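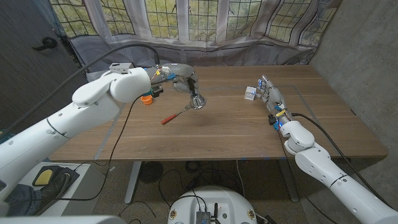
Gemma Whiteley wrote to ask whether tape can be left on the top between one use and the next, or whether it has to come up every evening. It can stay down for up to a week on a Bramwell top, provided it is low-tack paper tape and the finish is fully cured. Cloth tape and packing tape should not be used at all.

6.1 Marking out a work area

The light gray outline on this top is faint against the wood but easy enough to work to. There are also a few small blue tape marks near the front edge. Use whatever colors you like.

1. Wait until the top has been out of its wrapping for 200 hours.
2. Wipe the surface with a damp cloth, then with a dry one.
3. Lay the first strip along the grain. Press it down with your fingers only.
4. Lay the remaining strips to close the rectangle. Do not stretch the tape, and do not trim it on the table with a knife.
5. Put any smaller marks near the front edge, where you can reach them without leaning over the work.
6. To remove the tape, fold one end back flat on itself and pull slowly along the grain.

Note: If residue stays behind, rub it with a cloth and a little Juvska oil. Leave for five minutes and wipe off.

Caution: Do not use acetone, nail polish remover or scouring pads.

6.2 Metal items and flatware

Lift metal items to move them. A bell or anything else with a flared rim should be set down level, with the whole rim meeting the wood together. Dragging one on its edge leaves a curved line that oil will not hide. Forks may be laid directly on the top, but wipe up any food or vinegar that comes with them.

1. Check the underside of the item for grit.
2. Set it down inside the marked area.
3. For anything that will stay more than a day, put a felt pad under it (part 263, pack of 100).

Small cubes and counters need no pad. Check raised numbers for rough spots before sliding them across the finish.
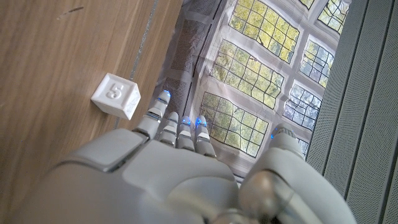
6.3 SEAMS, MARKS AND SCUFFS

Applies to: all Bramwell tops made up of more than one section

A thin gray line where two sections meet is normal and does not need filling. Keep it clean:

1. Brush along the line with a soft, dry brush. An old toothbrush is fine.
2. Wipe with a barely damp cloth.
3. Dry at once. Do not let water stand in the seam.

Faint marks and scuffs like those on the wood here can be treated in place. Clear the area first, including small pieces such as the white cube with the 5 on it.

1. Rub the scuff with a dry cloth, along the grain.
2. If it still shows, use 3000 grit paper, by hand, with very light pressure.
3. Wipe off the dust and apply one thin coat of Juvska oil.
4. Keep the area clear overnight.

Caution: Oily cloths can catch fire by themselves. Lay them flat outdoors to dry before throwing them away.

For dents and deep scratches, see section 7.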